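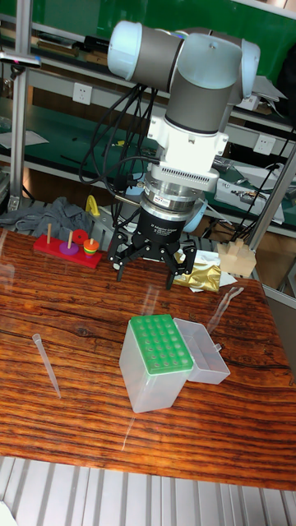

Figure 4.1 Wood grain in a glossy tabletop, with a three-finger gripper over it.

Unit 4: Moisture and movement in timber
Notes revised May 2006, J. Gourlay

4.1 Bound and free water
Water in green timber is held in the cell cavities (free water) and in the cell walls (bound water). Free water leaves first, with little change in dimension. The fibre saturation point is reached when the cavities are empty and the walls still full, commonly between 25 and 30 per cent moisture content (MC). Shrinkage begins below this point.

4.2 Calculating MC
MC is expressed on the oven-dry mass, so values above 100 per cent are possible in green stock.

MC (%) = (wet mass – dry mass) / dry mass x 100

Worked case: a Paterson sample board has a section weighing 372.6 g wet and 270 g oven-dry. The water lost is 102.6 g and MC is 38 per cent. The board is above fibre saturation and has not yet begun to shrink as a whole, although the outer layers may have.

4.3 Direction of shrinkage
Tangential shrinkage is often near twice the radial figure. Longitudinal shrinkage is usually neglected, except in reaction wood and juvenile wood. Backsawn boards cup away from the heart for this reason – see Crichton's sketches in the Clarnska reader, section 2.

4.4 Tabletops
A solid top 900 mm wide must be free to move across the grain. Use slotted screw holes or buttons. Film finishes slow the exchange of moisture but do not stop it.

Reading for Unit 5: kiln schedules, Conau handout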